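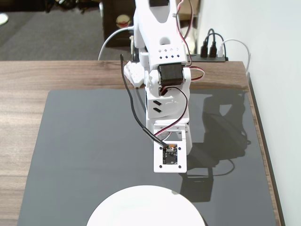 The first thing I learned about pipeline fights is that they happen in rooms with terrible chairs. I've sat in a lot of those chairs over the past few years – a school gym, the back half of a feed store, a hotel conference room with the heat stuck on high – and my back has opinions about every one of them.

The fight I've been following is over the Zullel line, which would carry natural gas down through the valley and under the river just north of Pruvham. If you've never been to Pruvham, picture a main street, two churches, a diner that closes at two and a whole lot of hayfields. The company behind the line is called Heydari, and it says it will need a strip of land across 49 properties to get the thing built. I grew up one valley over, so I came to this with feelings, and you should know that going in.

What got me hooked was the public comment period. I figured maybe a dozen people would bother to write. The county received 553 comments! I read them all, over one long, coffee-soaked week in October, and I'd recommend the experience to anyone who thinks rural people don't care about paperwork. Some were a single line in pencil. One was a 12-page essay on trout with footnotes. A good number were in favor, and those deserve a fair reading too, because the people writing them were talking about jobs and property taxes and a school roof that leaks.

The comments that stayed with me were about water, though. Most homes outside town run on wells, and the wells out there are shallow and moody even in a good year. People wanted to know what happens when you drill under a riverbed made of loose gravel. It's a pretty reasonable question! The answer in the environmental review took up less than a page, and most of that page was a table about noise.
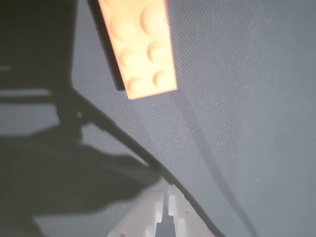 So the county asked for more, and Heydari came back with a supplement that ran to 876 pages. I have a copy on my kitchen floor (it won't fit on the shelf) and I've been picking my way through it in the evenings. The hydrology part is better than it was. Somebody went out and took real groundwater readings, for one thing. But they took them at three sites, all in spring, when the snowmelt is coming down and every well in the valley is full to the brim. Ask a farmer what her well looks like in late summer and you'll get a different picture.

Then there's the route. An earlier version followed the old highway and stayed clear of the wetlands at Clovon almost completely. The current version cuts right across the southern edge of them. The supplement says the highway route was dropped for "constructability," a word I've now heard so many times that it's stopped sounding like English. I asked the company what it meant and got a polite email telling me to see the supplement.

I walked the Clovon stretch last month, in rubber boots that were one size too big, and I had a wonderful time. There were herons. There were so many frogs that I had to raise my voice on the phone. Survey stakes with pink ribbon run along the high side of the marsh, and a few have already been swallowed by the cattails.

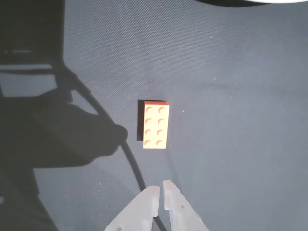

I don't want to make it sound like everyone out there agrees, either. I've had pie with a couple who signed their easement the first week, and they told me the money let them keep the farm. Their neighbors across the road have turned down every offer and put up a hand-painted sign you can read from a truck doing sixty. The two households still share a hay baler. They've just agreed not to talk about it in the barn.

The next step is the state water permit, which is separate from the county's decision and, if you ask me, matters a good deal more. The agency can approve the river crossing, turn it down or send it back for summer readings at the wells. That last one is what most of the people I talk to are hoping for, including a few who'd be happy to see the pipeline go in eventually. Written comments are open now, and the hearing will be held online this time, so I'll be listening from my own kitchen with the supplement next to my feet and a much better chair.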